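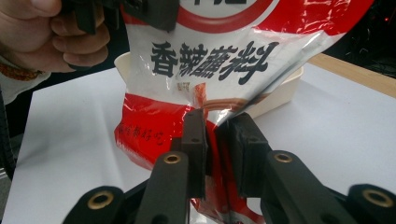 Spicy Dip Packets Get Their Own Bin, but Does Anybody Save Anything?

By Ademir Quintana
Mar 24, 2021

A meal-kit packer in Caldeira says it has found a better way to handle one of the most annoying items in its kitchen, the big plastic packet of dipping sauce. The company, Mundia, has moved its spicy dips out of shared cartons and into small open containers set out on the packing tables, one kind of sauce to a container. It calls the new arrangement Clalidness, a name it has already printed on the aprons.

The claim is that boxes will go out with the right sauce in them more often. That would be welcome. Customers who order the hot pot kit have been complaining for a while, and the complaint is nearly always the same: they paid for the spicy dip and got sesame, or got two sesames, or got nothing. Mundia's own figures put the number of sauce complaints in the last quarter at 222, out of an order total the company would not share. Without that second number it is hard to say whether 222 is a scandal or a rounding error.

The packet at the center of this is 香辣蘸料, spicy dipping sauce, with the name in heavy black brush-style characters on white and a good deal of bright red around it. It is not a shy design. Anybody who reads Chinese will know at a glance what is inside, and anybody who doesn't can still go by the red. So how did so many of them end up in the wrong box?

Mundia blames the cartons. A full carton holds 300 packets, the company says, and once one is opened the packets slide over each other, fold in half and turn face down. Packers working at speed were reaching in and going by feel. Under the new system each packer gets a container within arm's reach, topped up from the stockroom by somebody whose whole shift is topping up containers.

That last part deserves a second look. The company describes Clalidness as a way to save time, and for the people at the tables it may well be. But the work of opening cartons, sorting the packets and turning them face up has gone to the stockroom, where it takes up hours that used to be spent on something else. Asked whether those hours were counted in the savings, Mundia said it was "looking at the whole picture" and would have more to say in May.

The headline figure in its announcement is that a packer can now finish a hot pot kit in 57 seconds. There was no figure for how long it took before. There was also no word on whether the time was an average, a best run, or one person on a good morning. I asked about all of this and was sent the announcement again.

People on the floor were friendlier about it than I expected. One packer, who has been on the hot pot line since it opened, told me she liked not having to bend down to a carton all day and that her back had noticed the difference. She was less sure about mistakes. "If the wrong sauce goes in the container, now the whole table gets it wrong," she said. "Before, at least it was random."

It's a fair worry. A mixed carton produces scattered errors. A container filled from the wrong carton produces a long row of identical ones, and they may not be caught until the kits are sealed. Mundia says a supervisor checks each table at the start of the shift and again after lunch. The containers are refilled far more often than that.

Then there is the shape of the packet. These are large, soft, slippery things that crease and twist when they are picked up, and they do not stack. Lay a few flat and they behave. Add more and the pile slumps over the rim. The company has settled on a limit of five to a container, which keeps things neat and also explains why so much refilling is needed. A deeper container would hold more, but then the packets would be back to lying on top of each other in a heap, and the packers would be back to digging.

Grestus, the smaller packer on the other side of town, went a different way last year. It kept its cartons and put a strip of colored tape on the front of each one to match a strip on the order sheet. A manager there said the tape cost next to nothing and that wrong-sauce complaints had dropped, though he did not give numbers either. He did say that he had been pitched a container system and turned it down because of the refilling.

Neither company has tried the step customers keep asking for, a final look inside the box before the lid goes on. Mundia says that would add too much time to each order. It would also presumably turn up the packets that went astray, however they came to do so, and it would produce an actual count of errors made in the kitchen. For now the only count available comes from customers who bother to write in.

Those who do write in get a credit toward their next order. They do not get the sauce. Several customers told me they would gladly trade the credit for a packet in the mail, since a hot pot kit without the dip is mostly vegetables and noodles, and the credit arrives days after dinner is over. Mundia said mailing single packets had been considered and dropped after some burst on the way.

The company plans to put its vinegar and peanut dips into containers next, starting with the evening shift. It has not said what result would make it change course. The announcement mentions "strong early feedback," but the new tables have been running for less than two weeks, and most of the hot pot kits packed on them were still waiting to be delivered when the feedback was written up.

Hot pot kit customers who receive the wrong sauce can report it through the order page on Mundia's site. Keep the box label, as the form asks for the table number printed on it.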